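Ultovitz起诉Pratlow：固件签名机制与维修授权争议进入证据开示阶段

独立维修服务商Ultovitz对存储设备制造商Pratlow提起的诉讼已进入证据开示阶段。原告指控被告利用固件签名校验机制，将控制板、电源模块和风扇组件的更换业务限制在自有授权网络之内，构成对售后维修市场的不当排除。被告否认全部指控，并以规避技术措施、违反最终用户许可协议为由提出反诉。

案件涉及Pratlow的Flekdale系列机架式存储阵列。该系列自第三代固件起引入部件配对功能：控制器在上电自检时读取各可更换单元的序列号与证书，并与机箱内保存的配对表比对。未登记的单元即使型号相同、电气参数一致，也会被置于受限模式。受限模式下，写缓存关闭，阵列重建任务的优先级降至最低，管理界面持续显示未授权部件告警。

起诉书称，解除受限模式需运行一款名为Villalobos的配对工具。该工具仅向签约服务商提供，每次配对须联网向Pratlow的服务器申请一次性令牌。Ultovitz于三月提出签约申请，收到的报价包括每席位1,485美元的年度授权费，以及每次配对198美元的令牌费。原告认为，令牌费已超过部分部件本身的采购价格，独立服务商在承担该费用后无法与授权网络进行价格竞争。

原告主张的相关市场为“Flekdale阵列的保外维修服务”，即单一品牌售后市场。此类市场界定在司法实践中争议较大，法院通常要求原告证明用户在购买主设备时无法合理预见售后限制，且更换整套设备的转换成本足以使其被锁定。Ultovitz在起诉书中提出两项理由：第一，部件配对功能通过固件更新加入，早期购买者在签订采购合同时并不知情；第二，阵列中的数据采用专有布局格式，迁移至其他厂商设备需要停机或租用中转存储，费用由用户承担。

Pratlow在答辩状中对市场界定提出异议。被告称，企业存储的采购方多为具备议价能力的机构用户，采购时会对全生命周期成本进行评估，售后价格的变动会直接反映在下一轮设备招标中，因此主设备市场的竞争足以约束售后行为。被告同时指出，部件配对功能在发行说明中已有披露，用户可以选择停留在第二代固件。

原告对后一点作出回应，称第二代固件已停止接收安全补丁，多数机构用户受内部合规要求约束，不能长期运行无补丁版本。

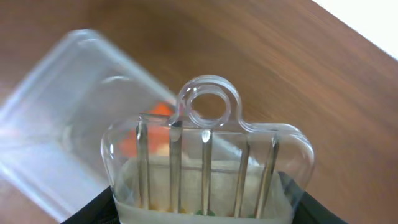 全文阅读约需8分钟

反诉部分围绕一段绕过代码展开。Pratlow称，Ultovitz的工程人员通过调试接口导出了控制器的引导程序，并制作补丁，使自检过程跳过证书比对。被告认为，签名校验属于有效控制作品访问的技术措施，导出与修改行为违反反规避条款，同时违反许可协议中关于禁止逆向工程的约定。被告请求法院颁发禁令，要求Ultovitz停止使用并销毁相关代码，并就已完成的80次维修主张赔偿。

Ultovitz承认曾对引导程序进行分析，但否认在客户设备上安装过修改后的固件。原告称，上述维修均通过移植原配对表完成，具体做法是将故障板上的配置存储芯片取下，焊接至替换板，控制器读取到的仍为原始证书，校验过程未被修改或跳过。原告据此主张，芯片移植不涉及对受保护软件的复制，也不构成对技术措施的规避。

双方对芯片移植的法律性质存在分歧。Pratlow认为，证书与特定硬件绑定，将其转移至另一块控制板等同于使校验机制失效，效果与伪造凭证相同。Ultovitz则认为，证书所在的芯片由设备所有人随整机购得，所有人有权在自有设备内移动该部件。法院尚未就此作出认定。

在安全性问题上，被告提交的技术声明称，部件配对用于防范供应链攻击，未经验证的控制板可能携带恶意固件，从而获得对全部存储数据的访问权限。声明列举了控制板、网络接口卡与管理模块三类部件。原告的技术声明指出，风扇组件与电源模块不接入数据通路，也不运行可更新的固件，但同样受到配对限制，安全理由无法覆盖这两类部件。原告还提出，对固件镜像进行签名即可实现同等防护，不需要将硬件序列号与机箱绑定。

关于许可协议，争议焦点在于固件更新时弹出的条款能否修改此前签订的采购合同。原告提交的协议文本显示，更新界面要求管理员点击接受后方可继续，条款中新增了“仅可使用经授权服务商安装之部件”的表述。原告认为，执行更新的系统管理员通常不具备代表机构变更合同的权限，且该变更缺乏对价。被告则援引原采购合同中的一项条款，该条款允许制造商随软件更新调整许可内容，用户继续使用即视为同意。

证据开示的范围已部分确定。法院准许原告调取Villalobos工具的设计文档、令牌定价的内部讨论记录，以及授权服务商名录和对应的费率表。Pratlow曾以商业秘密为由申请排除定价材料，法院未予支持，但同意将其列为仅供外部律师查阅。令牌服务器的源代码不在开示范围内，原告可通过专家在受控环境中检查相关接口的行为。

被告方面获准检查Ultovitz的维修工单与代码仓库。工单中的客户名称将以编号替代，代码仓库的检查限于与Flekdale控制器有关的分支。双方需就检查所用的关键词达成一致，无法达成一致的部分提交法官裁定。每方的书面取证请求上限为300项，超出部分须另行申请。

Ultovitz此前申请临时禁令，要求Pratlow在诉讼期间以不高于授权网络的价格向其提供配对令牌。法院驳回了该申请，理由是原告的损失主要表现为可计算的维修收入，未能证明存在无法以金钱弥补的损害。驳回裁定未涉及案件实体问题。

Pratlow的驳回起诉动议同样未获全部支持。法院认为，固件更新在设备售出之后改变了维修条件，这一事实如经证明，可以支持单一品牌售后市场的主张，因此保留了垄断化与搭售两项诉由。原告依据州法提出的不当干扰合同关系一项被驳回，理由是起诉书未指明任何一份因被告行为而终止的具体客户合同。法院允许原告修改后重新提出。

搭售诉由的审理将涉及配对令牌与部件销售之间的关系。原告称，授权服务商协议要求所有替换单元从Pratlow采购，令牌服务器会拒绝来自翻新渠道的序列号，两项安排结合后，翻新部件在保外市场中失去用途。被告称，拒绝特定序列号是出于对报废和召回批次的管控，翻新部件在通过其检测流程后可以重新登记。原告要求被告提供该检测流程的受理记录，相关材料属于已准许开示的内容。

Pratlow在一份书面声明中表示，公司将继续对Flekdale用户提供固件支持，诉讼不影响现有服务合同的履行。Ultovitz表示，在案件审理期间仍接受风扇组件和电源模块的更换委托，控制板维修则暂停接单。

双方专家报告将在事实证据开示结束后交换，市场界定与技术措施的性质预计为报告的主要内容。下一次程序会议定于周四上午举行，议题包括关键词清单和代码检查的场地安排。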